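Kwofie's New Release Finally Learns What a Tablecloth Is

9/11/18

Kwofie, the grasp planning package that half the small labs in town run and the other half complain about, has a new version out. The headline feature is that it no longer tries to pick up checkered cloth.

That may sound like a low bar. Anyone who ran the spring version knows it was a bar the software walked into repeatedly, at full speed, with its jaws open. Show the old planner a plain gray bench with a piece of fruit on it and it did lovely work. Show it the same fruit on anything with a pattern, and it would announce with 97-point confidence that it had found a field of small, flat, square objects, all of them within reach. Then it would go and pinch one.

The people at Drarine, who write and maintain Kwofie, called this "texture sensitivity" in the April release notes. Users called it other things, most of them on the public bug tracker, where the thread titled "it is grabbing the table again" reached 265 replies before it was locked and moved under a more dignified name.

The fix is a rewrite of the part of the planner that decides where one thing stops and another starts. The old code leaned heavily on edges in the color image. A strong line between dark and light was taken as the border of an object, and a gingham check is made of very little else. The new code asks for a second opinion. It follows each patch across several views as the gripper moves in, works out whether the patch shifts along with its neighbors, and only then lets it be called a thing. Squares printed on a cloth move together and get lumped in with the cloth. A tomato sitting on top of them slides against the pattern behind it, and so it gets to be a tomato.

Folds were the harder half. A wrinkle in a tablecloth really does stick up, and it really can be grasped, which made it hard to explain to the planner why it shouldn't. Drarine's answer is a setting called "leave_alone," which marks any surface that runs continuously into the support underneath it. It is switched on by default. A note in the documentation asks laundry researchers to please switch it off before filing a bug.

Training data came from Wotala, a shop that records people doing kitchen and table tasks with hand-held grippers. Wotala delivered 3,000 short demonstrations for this release, all of them on surfaces the old version would have hated: stripes, checks, florals, and a vinyl that throws the ceiling light straight back into the lens. The order sheet reportedly asked for "the worst tablecloths you can find," and the invoice lists them under lab equipment.

Most of the clips involve small round produce, on the theory that anything that rolls will expose a lazy planner quickly. A cherry tomato on a slick cloth gives the software one decent try. Close the jaws a little off center and the target leaves, usually in the direction of the floor.

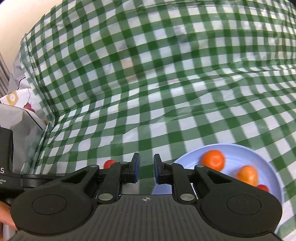

On Drarine's own test set of 816 scenes, the new version proposed a grasp on bare cloth 31 times. The company did not publish the matching number for the old version, though it did describe the improvement as "substantial," and the folks who wrote the 265 replies seem willing to take that on faith. Overlapping items are still a weak spot. Two pieces of fruit that touch on a plate can come back as one long piece of fruit, and the planner will aim with great care for the crack between them.

There is also a cost in speed. Looking several times takes longer than looking once, and users on older machines say the gripper now hangs over the table for a moment before each pick, like a guest deciding whether it would be rude to take the last one. Drarine says a patch is on the way. In the meantime the number of views can be turned down in the config file, at which point some of the old affection for squares returns.

Clundow, the simulator that many Kwofie users pair it with, will need an update too. Its stock kitchen has always come with a smooth white counter and no cloth of any kind, which goes some way toward explaining how the spring version passed all of its tests. A set of patterned surfaces is promised for the next build, with wrinkles to follow once somebody works out how to render them without melting the graphics card.

The new release is a free upgrade for current license holders. Saved configs from the spring version will load, but camera calibration has to be redone, and the installer says so three times. The calibration target is still a black-and-white checkerboard. Under the new defaults, Kwofie will leave it alone.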